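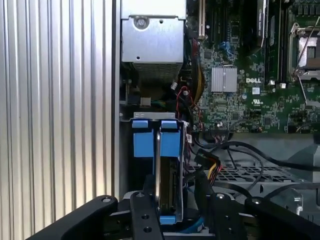 Meravby 办公室搬迁碰头会 会议记录
日期:2022-08-07
地点:Tralside 旧址二楼小会议室
出席:行政、财务、IT、资料室、客服、编辑部各来一位,仓库电话接入(信号差,后半段基本听不清)
请假:市场部,意见事先发邮件,已并入各条
记录:行政

会前补充:上次记录有一处写错,Mostthorpe 那边给的是三楼东侧,不是西侧。已改。其他无异议,通过。

一、新址进度

Mostthorpe 物业回复:水电已通,地毯铺完,隔断还差编辑部那一段。施工方说料没到,问什么时候到,答“快了”。行政继续催,要书面日期,不要口头的。

面积比旧址小。工位按图纸 36 个,现有人员坐得下,但访客位和实习生位要共用。客服提出电话声音大,不想跟编辑部背靠背。编辑部也不想。结论:中间放资料柜隔一下,图纸请设计重出一版,出来后贴在茶水间,大家有意见直接写纸上。

空调:靠窗一排下午西晒,去看房的同事都说热。物业答应加遮光帘,费用谁出没谈妥。财务认为合同里“基础装修”应包含窗帘。翻了合同,没写。先问,问不下来再议。

门禁卡:旧卡不能用。新卡每人一张,丢卡补办收费,标准物业还没给。行政统一收照片,白底,别交生活照(上回有人交了滑雪的)。

茶水间:没有独立下水,只有一个小水槽。咖啡机能不能接,等物业工程部看过。接不了就继续用桶装水。

二、搬家公司

收到两家报价,第三家说要报一直没报,不等了。

第一家 Hyun,价格高一点,含打包箱和周末作业,可以上保险。第二家便宜,但电梯等候要另外算钱,箱子自己买。
讨论:仓库之前用过 Hyun 一次,评价“还行,迟到了一会儿”。编辑部担心样书受潮,要求用带盖的箱子,Hyun 有,第二家没说。
财务:差价可以接受,前提是总价封顶。
决定:选 Hyun。行政去谈封顶价和迟到怎么扣,谈好给财务看过再签。

搬家时间暂定 11 月上旬,具体哪天看隔断什么时候完工。避开月底结账,财务强调了好几遍。客服要求头一天晚上就能接电话,IT 说线路切换需要提前申请,运营商要 25 天,所以日子必须早定。行政:隔断日期一到手就定,不拖。

三、旧电脑和设备

IT 汇报。旧址机房角落和储物间堆的台式机不全搬,Mostthorpe 没地方放。处理办法分几类:

还在用的:照搬,各人自己贴标签,写清楚姓名、分机、新座位号。线也要贴,别光贴主机。上次换座位显示器电源线混了,找了一上午。

能修的:留下给实习生和前台用。IT 会拆开看硬盘、内存,除尘,能拼的拼。同型号的硬盘托架留着,别扔,外面单买不好买。

不修的:硬盘先取出来,单独装盒,主机才能交回收。这条请各部门配合,不要自己联系收旧货的直接拉走。市场部邮件里问能不能员工内部认购,讨论了一会儿:可以,但只卖不带硬盘的机器,价格由财务定个统一的,先到先得,不保修。

数据怎么清:财务的盘按规定要留存,不能清,入保险柜。资料室的盘里有早年扫描件,要先核对网盘上有没有,确认有了再清。其余由 IT 统一擦除,登记盘号,擦完两个人签字。编辑部问桌面上的私人照片怎么办,答:自己拷走,截止后一律不找回。截止日期随搬家日期一起通知。

打印机:大的那台租的,Tralside 合同跟着地址走,换地址要重签。IT 去问能不能顺便换台安静点的。小打印机各部门自己留不留自己定,墨盒还有一批,统一收到行政,别各自藏。

电话机:客服的全部带走。会议室那台八爪鱼电话坏了一个按键,静音键,开会很尴尬,申请换新。财务:走设备预算,可以。

四、资料室与档案

资料室最头疼。纸质档案架子满了,新址资料间只有现在一半多一点。

能销毁的先销毁。到期清单上次发过,各部门回复的不多,编辑部没回,客服没回。今天当面答应下周内回。不回视为同意销毁?资料室提议,财务反对,说万一有没到期的混在里面说不清。改成:不回就由部门负责人过来当面翻,翻完签字。

清点下来要外存的档案箱 56 个,放外面的仓储,按月付费。财务问能不能再压一压,资料室说已经压过一轮,再压就得看旧样书。编辑部不同意扔样书,每种至少留两本。最后定:每种留两本,一本随搬,一本外存,多出来的送给附近学校和图书馆,送不出去的放门口让同事挑。

合订本那几排旧报纸,脆得厉害,一翻就掉渣。要不要扫描?好几年前就说过要扫。报价当时嫌贵。资料室重新去问一次价,下次会上报。搬的时候这批单独装,平放,不许竖着,箱子上写大字。

挂墙的老地图两幅:一幅走廊的,一幅会议室的。有人想挂新前台。物业说东侧那面墙不能打钉,用挂画轨道。行政去量尺寸。

五、费用

财务简单过了一遍,细表会后发,此处不抄。
要点:
押金旧址退还要等验房,验房前墙面要补。会议室那面墙贴胶带撕掉一大块漆,谁贴的不追究了,找人补。
搬家、外存、窗帘(如果自己出)、门禁补卡、电话机都要走申请单,先批后花。垫付的票据抬头写对,上个月有几张抬头少一个字退回去了。
预备金留大约 12 万,没用完退回年度预算。市场部邮件建议拿一部分做新址开放日,大家觉得搬完再说。
交通补贴:Mostthorpe 离车站远,有同事要多换一趟车。要不要给过渡补贴,财务需要先看有多少人受影响。各部门把情况报给行政,别直接找财务。停车位也是同一个事,物业给的位子少,优先谁没定,先收集需求。

六、对外通知

客服起草通知信,客户一版,供应商一版,作者一版。编辑部说作者那版语气别太像催款函,他们自己改。
官网地址、信纸、名片、发票信息都要换。旧名片用完为止?市场部邮件里反对,要求搬家当天起全部停用。同意市场部。旧名片背面可以当便条。
邮局改投办理要带公章和租约复印件,行政去。改投之前寄到 Tralside 的退稿、样张,旧址门卫愿意代收一阵,送点水果表示一下。
电话自动语音要重录。原来那位录音的同事已经离职,找谁录待定,客服内部先试几个,不要太长,客户嫌听半天。

七、其他

植物:大的几盆搬家公司不保,自己想办法。谁想领养找前台登记,没人要的放 Tralside 大堂,物业说可以。

冰箱:搬之前必须清空除霜。里面有一盒不知道哪年的辣酱,认领一下,没人认就扔了。

钥匙:旧址钥匙全部交回行政,包括抽屉钥匙。抽屉打不开的提前说,锁匠上门一次收一次钱,凑一起叫。

消防:新址演习物业组织,时间另通知,全员参加。各部门指定一个人认路线。

搬家期间请假:原则上可以,但每个部门得留人看自己的箱子。箱子编号规则由行政出,部门缩写加序号,不要自己发明,去年仓库搬货架的时候有人画了只猫,找不到对应哪一箱。

编辑部问能不能搬家那两天在家审稿。部门自己安排,行政没意见,有人看箱子就行。

八、待办

行政:催隔断书面日期;与 Hyun 谈封顶价;收门禁照片;问窗帘费用;量墙面;办邮局改投;出箱号规则
IT:申请线路切换;设备分类清单;硬盘登记表模板;打印机重签
财务:发费用细表;旧机认购统一价;保险柜腾位置
资料室:催销毁清单;合订本扫描问价;外存仓储条款在确认一遍
客服:通知信初稿;语音试录;回销毁清单
编辑部:改作者版通知;回销毁清单;样书挑选
仓库:会后行政打电话补一遍,主要是箱子和推车能借多少
市场部:名片和信纸新稿

下次会:设计新图纸出来之后开,地点还在这间。物业有准信就提前。请各部门带着自己那份待办来,完成没完成都说一声。

附件:工位图(旧版,仅供参考,以新版为准)、Hyun 报价单、到期档案清单。清单附件第二页打印偏了,要清晰版的找资料室拿。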